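The Case for the Shared Kitchen Table

The Jiltlow Residents' Association will decide in November whether its common kitchen should keep one large worktable or replace it with 12 single stations. This office favors the table. Food, dishes and small appliances belong on a surface that everyone can reach and everyone must clear. 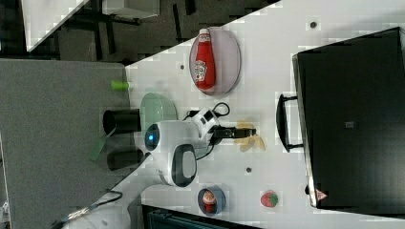 Itzel Medrano wrote to us that a shared surface is a shared mess, and that she would sooner wipe down her own small counter than argue over a stranger's bowl.

Her objection deserves respect. Clutter is a matter of habit, however, and habits can be taught – even on a Thursday evening.

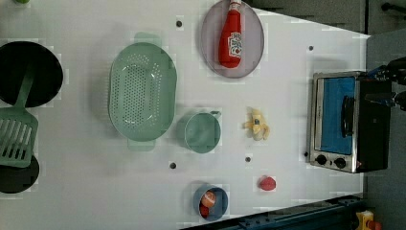

Storage policy should follow use. Tools that work together ought to be kept together, and a colander, a cup and a slotted spatula in the same mint green are easily returned as a set. Mixed drawers defeat the most willing cook.
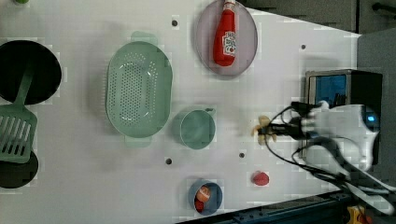

Would single stations cost less? They would cost more, at $300 each against $268 for refinishing the table.

The savings could pay for better shelving at the Palacios Street entrance, where pantry goods are now stacked on the floor.

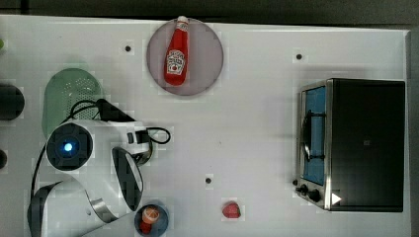
That shelving should be open and labeled, with 30 minutes set aside each week for putting things back. We ask members to vote for the table.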